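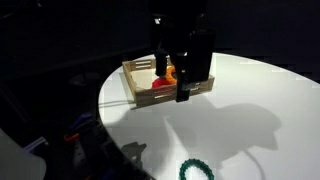 Good house rules make a table-top robot arm so much more fun to have around! We've been running one as a toy sorter in our Wikthorpe workshop since September, and these are the habits that stuck.

Clear the drop zone first. Anything outside the tray gets bumped, rolled or pushed onto the floor sooner or later, so decide what belongs on the table and move the rest before you power up.

Hands out before you press go. Ours is a two-step rule: the person at the keyboard says "moving," and everybody else answers "clear." Hidayah Pattinasarany taught us that one and I love it – it feels silly for a day and then you can't work without it.

Keep the stop button on the same side, always. Left or right doesn't matter a bit. Pick one, mark it with tape, and leave it there.

Start slow. We cap new routines at 80 millimeters a second until they've done a full run with no surprises (you'll be tempted to skip this, please don't).

Look after your cables. Give them enough slack for the arm's full reach, then check that no loop can catch on the tray or a sleeve. Velcro ties beat zip ties here, because you will be redoing them!

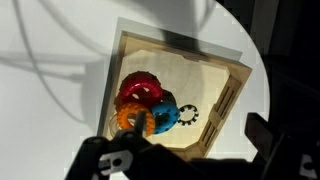
Stacking rings in a shallow tray. Overlapping pieces like these are great practice for the gripper.

Light it from above, but watch the shadows. A strong lamp is wonderful for seeing small parts, and it also throws the arm's shadow right over your work. Shift the lamp a little at a time and run the same pick again.

Wipe the fingertips. A barely damp cloth, power off, then let them dry fully. Soft toys leave lint and plastic ones can leave a greasy film.

Write it down. Our notebook is up to entry 1,541 and it has saved us so many times – date, routine, speed, what went wrong. Yeshi Ayele keeps hers in pencil on graph paper, and I've started copying her.

Power down with the arm parked low and the gripper empty.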